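"I wash when the basket says so"

Wed 4 July
By Thulani Shabalala

Marisol Haverford does not have a washing day. When I asked her which day it was, she laughed and told me that this question belongs to her grandmother. 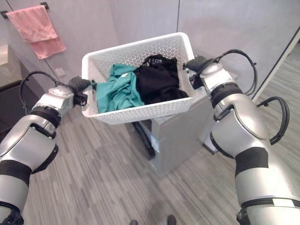

"I wash when the basket says so," she said. "If I can still see the bottom, I wait. If I cannot close my hands over the top, I waited too long."

She looks after the laundry for a shared house called Troltlow, where she has lived since she came to the city. Before that she worked for many years at Butia, a laundry which served small hotels, and there she learned most of her habits. Some of them she has kept. Others she was glad to leave at the door.

I wanted to know first about the basket, as I have always used a cloth bag at home. She is quite strict on this subject. A bag, she explained, keeps the damp inside, and a basket with holes in the walls lets the air go through. She also prefers white plastic.

"A white one shows me when it is dirty. People forget that the basket must be washed too. I do it in the shower, with a brush, and then I leave it upside down."

About sorting she is less strict than I expected. At Butia there were separate trolleys for everything, but in a house, she said, you would wait a month to fill a machine with only green things. She puts dark and strong colours together in cold water and keeps the towels apart. New clothes go alone for the first two washes. She told me about a black jumper from last June which changed a whole load of pillowcases, and she still did not sound completely calm about it.

The machine is a front loader, and she likes it because she can put the basket on top while she works. "My back is not so young. I take from the top and I put in the front, and I do not bend two times for each sock." After every wash she leaves the door open and dries the rubber ring with an old cloth. She fills the drum until there is space for one hand above the clothes, and no more.

I asked if she reads the labels. She reads them once, when the garment is new, and after this she trusts her memory. Her neighbour Jerome Agbayani cuts his labels out, and she thinks this is a great pity. "Then he comes to me with a wool thing and asks what it is. How can I know?"

Powder or liquid was my last question. She uses powder for towels and liquid for the rest, always less than the packet advises. A box of 28 portions lasts her much longer than 28 washes. Softener she does not buy at all, and for towels she calls it a mistake, as they stop drinking the water.

Then she stood up to look at the line outside, and I carried the pegs.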